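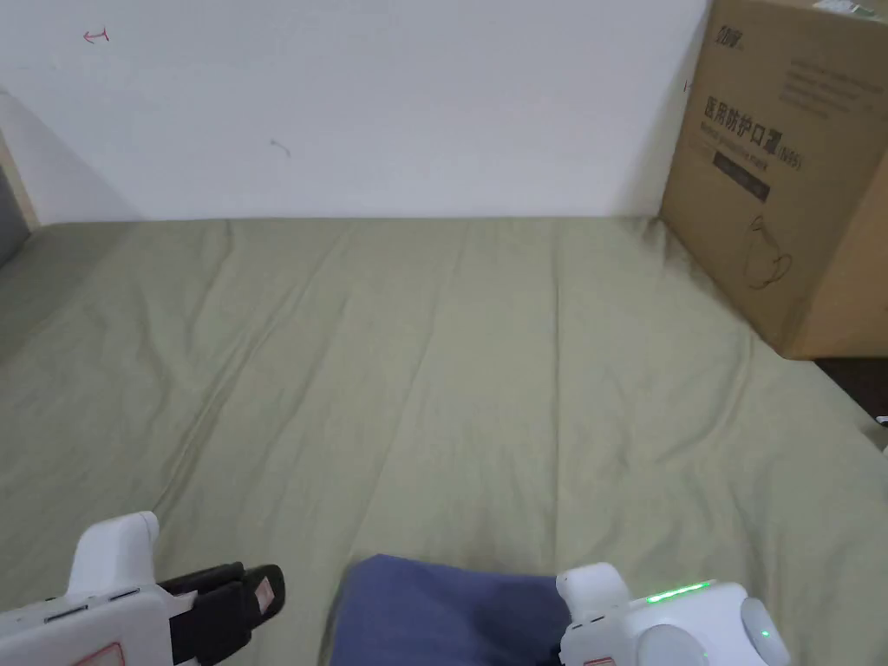
What's the easiest way to get a folding policy to stop fumbling the second fold?

Split the job at the point where the cloth changes shape. Train and test the first fold by itself, save the state it ends in, and start the second fold from a fresh look at the cloth instead of from where the planner thinks the edges should be.

That one change did more for our laundry stack than a month of tuning, and I love it because anyone with a home setup can try it on a Monday evening. More tips from the bedroom bench follow, in no special order.

Color first, depth second. A thin towel barely rises above a bedsheet, so a depth map will happily melt the two together. Segment on color, then use depth only to pick the grasp height. We run Stutex for the masks and it copes well with blue on green. White on white is still miserable, so change the sheet!

Wrinkles are not edges. Ours kept reaching for long creases in the bedding as if they were hems. The fix was a length filter plus a check that the color is different on the two sides of the line. If it's the same on both sides, throw the line out.

Mask the background. Anything standing on or behind the mattress (a carton with printing on it, a headboard, a mark on the wall) gives the feature tracker lovely sharp corners that have nothing to do with the cloth. Draw the work area once, save it with the session, and load it before the tracker starts. Leave the big rigid things in the collision map, though. You want the planner to know about them even when the tracker doesn't.

Sync before you record. Two grippers means two clocks, and on a two-handed fold a small offset looks just like a clumsy operator. I close both together at the start of every take and let the Clolport import script line up the two closing curves. If they won't line up, toss the take. It hurts less than you'd think.

Trim the waiting. Long pauses at the start teach the policy to hover (ask me how I know). Of our first 3,000 clips, 542 had dead time at the front, and cutting it made the arms noticeably keener to get going.

Plan the grasp from the open side. Fingers that come in flat need somewhere to slide. Have the planner score each approach by how much clear sheet lies in front of the cloth, and let it wait for the other hand to move off if the score is low. Usberg has a cost term for this that's switched off by default. Turn it on!

Keep 3 versions of everything: the one that works, the one you're testing, and the one before that. Name them by what changed. "Wider crease filter" is so much nicer to find later than a string of letters.

Next up is pillowcases, with the Ebrahimi corner finder. It's slow on my machine, but wow, it finds corners I have trouble seeing myself.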